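**Lauritsen creaser: questions from operators**

**What stock can it crease?**
Uncoated and coated sheets up to the weight printed on the rating plate. Laminated covers need the wide matrix, ordered separately from Linance.

**How often should the matrix be changed?**
After 1000 sheets on heavy board. On lighter stock, change it when the crease starts to look flat or the fold cracks along the grain.

**Can I crease across the grain?**
Yes, but reduce the pressure by 2 steps and run a test sheet first.
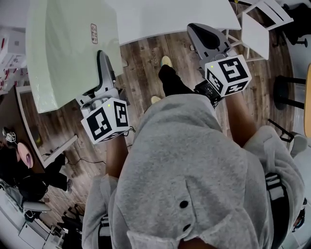
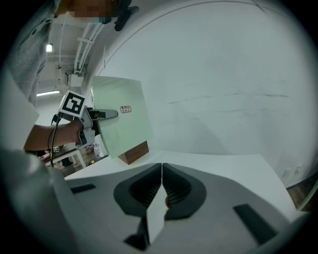 Naomi Kariuki writes that on the Clundgate unit the second crease drifts after a long run, and asks whether the side lay is to blame. Check the feed rollers before moving the lay. Dust from coated paper makes them slip. Clean with a dry cloth and leave the machine switched off for 10 minutes.

**Where is the crease position stored?**
In memory slots 1 to 7. Slot 7 is overwritten at each start-up, so do not use it for regular jobs.

**Are Drenau blades compatible?**
Only in the perforating head. The creasing head takes Lauritsen parts.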